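September 30, 2024

Noreen Hennessy asked me over supper whether a machine could do her kitchen drawer yet, the one with the packets and the scissors and goodness knows what else, and I talked for so long that my soup got a skin on it. I had spent the whole afternoon at Metum, watching two white arms busy themselves over a pale blue balloon, so my head was full of it!

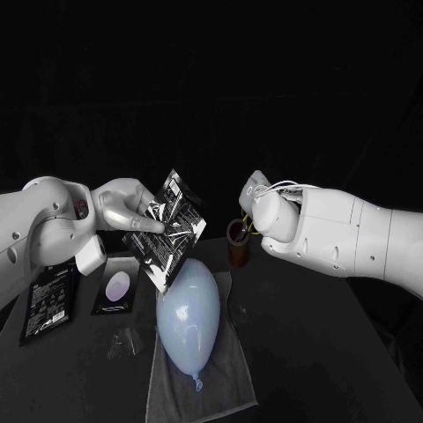
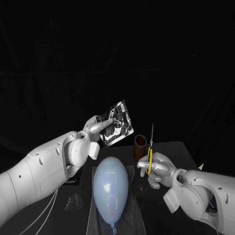

## What I told her

Not yet, I said, though I'm fonder of the idea than I was in the spring. A packet is such a slippery, bendy thing to hold, and scissors were made for our own thumbs (mine complain about them most mornings). Seeing a white hand with yellow scissor handles in its fingers gave me a little thrill all the same.

Noreen says she'd pay 350 dollars for one that folds towels, and 700 if it does the fitted sheets. I must write to Metum and ask about towels.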